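Call for participants: in-camera effects residency at Cabello Stage

Buddale Film Workshop is accepting applications for a 10-day residency on in-camera and tabletop effects for short film. The residency runs in January at Cabello Stage in Dalham. It covers multiple exposure, glass painting, forced perspective, stop-substitution and miniature photography. All work is shot on 16mm. No digital compositing is taught or permitted in the finished pieces, although scans are supplied for editing and sound.

Participants work in pairs. Each pair completes one film of 80 seconds or less, silent or with sound added after the final scan. Pairs are assigned on the first morning according to the skills listed on the application form. Requests to work with a particular person will be considered only if both people apply and both name the other.

What is provided

Film stock and processing up to the limit stated in the participant agreement. Shared use of 2 animation stands, a motorized rewind bench and the Vandden lighting kit. Access to the stage from 8 a.m. to 9 p.m. A bed in shared accommodation within walking distance of the stage. Lunch on working days. Travel is not covered.

What is required

Applicants must be 21 or older on the first day of the residency. They must be able to load a 16mm camera magazine in a changing bag, read an incident light meter and keep a written exposure log. Prior work in miniatures is useful but not required. Applicants who have worked only with digital cameras may apply if they complete the loading exercise sent with the confirmation letter and return the practice log before arrival.

How to apply

Send the completed form, a one-page outline of a film that could be shot on a tabletop, and a single unedited test shot. The outline should state the number of passes through the camera and the order in which they are made. Storyboards are accepted in place of prose. Do not send a showreel. Applications are read by Zubaida Yousafzai, who leads the residency, and by one member of the stage crew. Questions about camera formats or access to the building should go to her through the Buddale office.
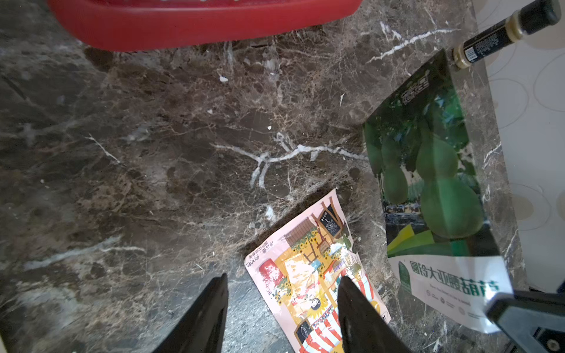 The test shot may be made on any camera, including a phone, and is assessed on scale and light only. Use an ordinary household surface as the ground and light it from one side. Polished stone is acceptable if its pattern can be read at a different size: white veins forking across a dark brown marble countertop, for example, can stand in for rivers on a high-altitude set. Clear the surface before shooting, as small white specks of debris will read as boulders at that scale. Keep glossy plastic out of shot or flag the light falling on it, and note the lens height on the form.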